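Household Textiles, Unit 4: Why Cotton Drinks and Polyester Doesn't
Course notes, Vasanthi Arumugam
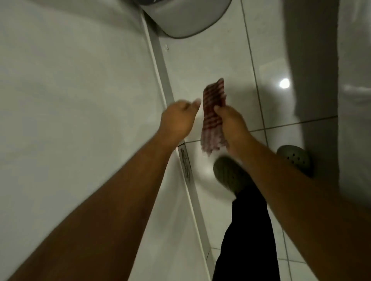
Fig. 1. A red-and-white striped cloth, held over a tiled floor.

Welcome back, everyone, and thank you for the lovely questions after Unit 3 (I've kept a few for the review session!). We're moving on to absorbency, a subject I could happily talk about all afternoon, so do stop me if I wander.

Cotton is nearly pure cellulose, and cellulose is covered in little chemical groups that water likes to cling to. Polyester has very few of them, so water mostly travels along the surface of the fiber and into the gaps between the yarns. Weave matters too: loops, as in terry, give water far more places to go.

For the lab, cut a 15 cm square from each sample, weigh it dry, soak it, let it drip for 50 seconds and weigh it again. Please write down both weights before you work out the difference!

Reading: the Gwion Kneath handout on finishes, first half only. Bring your lab sheets to Unit 5.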